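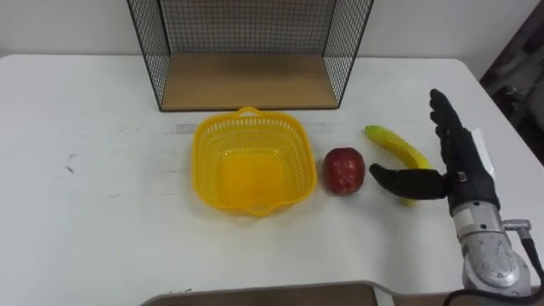

2/16/23

Home late, feet sore, and I still want to write some of this down before it goes fuzzy on me, the way the whole of last June did (I looked for my notes from then and found a grocery list and a drawing of a duck).

I had the fruit task again today. Apple into the yellow basket, then banana into the yellow basket, then take everything out and set it up a little differently and go again. I wear the glove, the hand copies me, and somewhere in the computer it all gets saved up so that one day the hand will do it without me. When I say it like that to my sister she asks if they pay me real money. They do!

The apple and I have come to an understanding. I bring the thumb in low and slow, let the fingers come around the far side, and up it goes. The banana is another matter. It wants to swing, and if I pinch it too near one end the other end dips and knocks the rim of the basket, and then I have to mark the run as no good and start over. Aoife Madigan says I hurry the wrist. She is right, and I told her so, and then I hurried the wrist for the rest of the morning. After lunch she stood next to me and just said "breathe" every time I reached, which made me laugh so hard I lost a perfectly fine grip.

What I keep noticing is how odd it is to slow down something I have done since I was a baby. I picked up my coffee cup at break and caught myself watching my own thumb. I did the same with the car keys tonight, standing in the lot at Zenthorpe in the cold like a fool.

We are at 1,916 good runs now and Foley wants 2,000 before we move on to the wire rack, where the fruit has to go on the wooden shelf at the bottom. I tried a couple of practice reaches in there, just for fun, and the mesh sides make me nervous. You have to come in straight from the front, and my elbow does not like straight. I'll ask whether I can have the chair lower.

Hernell called while I was driving, so I owe him a call back about the weekend. Also the bread is gone, and I bought bananas on the way home without thinking, a whole bunch of them, and ate one over the sink.

Tomorrow: wrist slow, thumb low, bring the thicker socks. And give Aoife her umbrella back, it's been in my trunk for ages.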